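イディエ (学生プロジェクト)

イディエ(Idier)は、ドレッドデール工科学校のロボット部を母体とする学生プロジェクト、およびそこで行われている卓上マニピュレーション競技の名称である。ロボットアームの先に取り付けた平行グリッパーで小さな部品やブロックをつかみ、決められた配置に並べ替える。 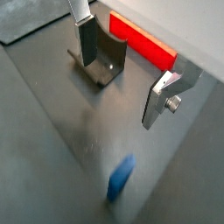 作業面のブラケットと赤・青の直方体ブロック。手前にグリッパーの指が見える。

競技としてのイディエは、規則の単純さに比べて攻略の幅がきわめて広いことで知られる。床を走るロボットの競技が盛んだった同校において、机の上だけで完結するこの種目は当初かなり地味なものと見られていたが、手首カメラの映像を大きく映し出す観戦方式が取り入れられると人気が高まり、現在では部の活動の中心になっている。部品まであと数ミリというところで指が静かに下りていく場面には独特の緊張感があり、校内公開日には下級生が最前列に詰めかける。

目次
概要
名称
沿革
競技規則
使用される物体
機材
授業との関係
練習法と部内用語
ロマニウク杯
評価と課題
関連項目

概要

イディエの活動は、競技チームの運営、グリッパー部品の設計と製作、操作データの記録と整理という領域にまたがる。部員はいずれかの班に籍を置くが、班の境界はゆるやかで、設計班の者が操縦席に座ることも、操縦班の者がやすりを握ることもよくある。自分で削った指で自分がつかむ、というのが部の古くからの気風であり、入部してまもない者でも指先のパッドの貼り替えから手を動かし始める。

操縦は人間が手元の操作装置で行う遠隔操縦部門と、あらかじめ用意したプログラムで行う自律部門に分かれる。両部門は同じ作業台と同じ物体を使うため、人の操縦とプログラムの動作をそのまま見比べることができる。この「見比べられる」という点がイディエの大きな魅力で、熟練した操縦者が無意識に行っている小さな首振りや、接触直前のわずかな減速が、翌週には自律部門のプログラムに取り入れられていることも珍しくない。

名称

「イディエ」の語は、最初期の試作アームに付けられていた呼び名に由来する。設計図の表紙に書かれていた略記を部員が声に出して読んだのが始まりとされるが、元の略記が何を意味していたかについては部内でも説が分かれている。部誌には複数の説が載っており、年度によって採用される説が異なる。

なお、校外では競技を「イディエ」、チームを「ドレッドデール」と呼び分けることが多い。校内ではどちらもイディエで通じる。

沿革

前身となったのは、機械設計実習の余り時間に行われていた積み木遊びである。実習で作った簡易な開閉機構を使い、木片を机の端から端へ移すだけのものであったが、やがて記録を競うようになり、対象物に金属部品の端材などが加わった。平らな面をもつブロックばかりでは差がつかなくなったため、湾曲した面をもつ部品が正式に採り入れられ、これが今日の競技の原型となった。

転機は指部品「グトン」の導入である。それまでの指は一体の削り出しで、先端が傷むと全体を作り直す必要があった。グトンは本体と把持面を分けた構造をとり、把持面だけを取り替えられる。設計を主導したのは当時の部長ソムトチュクウ・エデット(Somtochukwu Edet)で、部誌に残る設計メモには「練習を止めないための部品」と記されている。試作品の一つは今も部室の棚にあり、無数の擦り傷が残るそれを新入部員が必ず一度は手に取る。

操縦法の面ではウリセス・ケサダ(Ulises Quezada)の功績が大きい。ケサダは手首カメラの映像だけを頼りに操縦する練習を徹底し、横から作業台を直接のぞき込む従来のやり方を改めた。手首カメラからは対象物が指の陰に隠れやすく、はじめは成功率が大きく落ち込んだという。しかし、隠れる前に物体の角の位置を覚え、指の縁を定規がわりに使う手順が整うと、むしろ動きに迷いがなくなった。この手順は後に「ケサダ読み」と呼ばれ、部の基礎練習に組み込まれた。

2023年11月6日には、現行の規則をまとめた改訂版が部内で承認された。遠隔操縦部門と自律部門の作業台が完全に共通化されたのはこの版からである。

競技規則

一試合は3本の試技からなり、各試技の得点を合計して順位を決める。試技の前に目標配置が示され、チームには2分間の検討時間が与えられる。この間、アームに触れることはできないが、手首カメラの映像を見ながら相談することは認められている。

得点は、位置、向き、接地の状態によって決まる。位置が合っていても向きがずれていれば減点となり、物体が他の物体に寄りかかったまま終わった場合は接地の点が入らない。満点は物体ごとに10点である。最後に置いた物体から指を離すときの挙動が勝敗を分けることが多く、開いた指が隣の物体を押してしまう「払い」は、上位チームでも起こす典型的な失点として知られている。

落下した物体は、作業面の中にとどまっている限りそのまま競技を続けることができる。壁際に寄ってしまった物体を拾い直す動作は見せ場の一つで、指を入れる隙間がないときは、いったん上面を軽く押さえて手前に引き出し、あらためてつかみ直す。この引き出しに成功すると、得点に加算がないにもかかわらず会場から大きな拍手が起こる。

審判は作業台の側方に立ち、終了の合図の後に専用の型板で位置を確かめる。判定に異議がある場合、チームは手首カメラの記録映像の確認を求めることができる。

使用される物体

直方体ブロック
もっとも基本的な対象物で、長さと色の異なるものが用意される。平行な面をもつためつかみやすいが、細長いものは端をつかむと回転しやすい。斜めに置かれたブロックに対して手首の角度をどれだけ早く合わせられるかは、操縦者の実力がよく表れるところである。

湾曲ブラケット
浅い樋のように反った背と、前方に延びる平らな足をもつ部品。立てて置くことができる一方、背の両面が曲面であるため、指の当たる位置が少しずれるだけで姿勢が変わる。背をつかむか足をつかむかは長年の論争の種で、部誌にはそれぞれの派が交互に論考を寄せている。背派は持ち上げたときの安定を、足派は置くときの正確さを重んじる。濃い色のものは暗い作業面の上で輪郭が沈みやすく、自律部門にとっては認識の面でも手強い相手となる。

混合配置
ブロックとブラケットを同じ作業面に置いた課題。ブラケットの足の近くにブロックがあると指の通り道が狭くなるため、どちらを先に動かすかという順序の判断が重要になる。目標配置を見て順序を組み立てる作業は詰将棋にたとえられ、機体のない場所でも紙と消しゴムで楽しめることから、昼休みの教室でも問題が出し合われている。

機材

グリッパーは向かい合う指で物体を挟む方式で、把持面には黒いパッドを用いる。パッドは消耗品であり、表面が滑らかになるとつかんだ物体がゆっくり回り始めるため、試合前の点検項目に含まれている。指の取り付けや調整には手で回せるつまみねじを使い、工具を取りに行かずに済むようになっている。

カメラは手首側に固定され、指と作業面を同時に映す。視野には指が常に入り込むが、部ではこれを積極的に利用する。つまり、画面の中で動かない指を基準にすれば、物体との距離の変化を読み取りやすい。新入部員の多くは、最初の一週間で画面酔いのような感覚を覚え、次の一週間でそれを忘れる。

作業面には光の反射が少ない暗い色の材料が好まれる。それでも照明の向きによっては中央が明るく光ることがあり、自律部門のチームは照明の条件を変えて試験を繰り返す。細かな塵が認識の誤りを招いた例も報告されており、試技の合間に作業面を拭く係が置かれている。

授業との関係

イディエはもともと課外活動であるが、同校の選択科目「機構と操作」の実習にも題材を提供している。受講者は前半で指の先端形状を設計し、後半で実際に物体をつかんで評価する。図面の上では申し分なく見えた形が曲面に当たったとたんに滑り、逆に、急いで面取りしただけの平凡な形が安定してつかめることもある。こうした驚きが毎年繰り返されるのがこの実習の面白さで、報告書の考察欄は所定の枚数を超えるものが多い。

実習で提出された設計のうち優れたものは、本人の同意を得て部の部品棚に加えられる。2月に開かれる成果発表会では、受講者と部員が混成チームを組み、同じ物体を異なる指でつかみ比べる公開実験が行われる。発表会に来た中学生が、その場で指を選ばせてもらえる時間もあり、会の終わり近くになっても列が続く。

練習法と部内用語

基礎練習は、持ち上げ、移動、設置を別々に繰り返すことから始まる。持ち上げだけの練習では、物体を作業面からわずかに浮かせてすぐに戻す。単調に思えるが、浮いた瞬間の傾きから、つかんだ位置が重心からどちらへずれていたかを読む力がつく。

操縦の記録は日誌に残される。ある年度の日誌には453回分の試技が収められ、失敗の種類ごとに短い覚え書きが添えられている。書き手の性格が出るこの覚え書きは部員の愛読書でもあり、「肩に力。私の」「青を見すぎて赤を忘れる」といった一行が語り継がれている。

部内で使われる主な用語は次のとおり。

ケサダ読み:指の縁を基準に、隠れる前の物体の位置を覚える手順。
払い:指を開くときに隣の物体を押してしまうこと。
引き出し:壁際の物体を手前へ寄せ、つかめる隙間を作る動作。
浅づかみ:指先だけで挟んだ状態。移動中の回転を招きやすいが、狭い場所では有効な場合もある。
置き逃げ:接地を確かめずに指を離すこと。練習では必ず注意される。

ロマニウク杯

ロマニウク杯は、ドレッドデール工科学校が近隣の学校を招いて開く対抗戦である。名称は会場のロマニウク館による。遠隔操縦部門と自律部門のそれぞれで順位を争うほか、全チームが指を持ち寄って交換し、他校の指で試技を行う「交換戦」が設けられている。

交換戦は順位に影響しないが、もっとも観客の多い種目である。使い慣れた指を手放した操縦者は、普段なら考えずに済む動作を一つずつ考え直すことになり、強豪がごく単純な持ち上げに手間取る一方で、経験の浅いチームが他校の指とすばらしい相性を見せることがある。ある大会では、湾曲ブラケットを苦手としていたチームが幅の広い指を借りて次々と設置を決め、終了後にその場で図面の交換を申し込んだ。この図面は翌年度の同チームの指の原型になっている。

評価と課題

イディエの長所としてしばしば挙げられるのは、設計の良し悪しが目の前の物体にすぐ表れる点である。パッドの貼り方一つで結果が変わり、変えた本人がそれを画面で確かめられる。観戦の分かりやすさも支持されており、規則を知らない来場者でも、数本の試技を見れば置き直しの一回ごとに息を詰めるようになる。

一方で、自律部門では照明や作業面の状態に成績が左右されやすく、会場が変わると力を出しきれないチームがある。これに対しては、試合前の調整時間を延ばす案と、あえて条件の変化を課題に含める案が出されており、部内で検討が続いている。また、操縦日誌は様式が年度ごとに異なるため、過去の試技との比較が難しい。記録班は共通の書式への移し替えを進めているが、余白に描かれた落書きや矢印をどう残すかで作業は足踏みしている。

関連項目

グトン(指部品)
ケサダ読み
ロマニウク杯
遠隔操縦
平行グリッパー
マニピュレーション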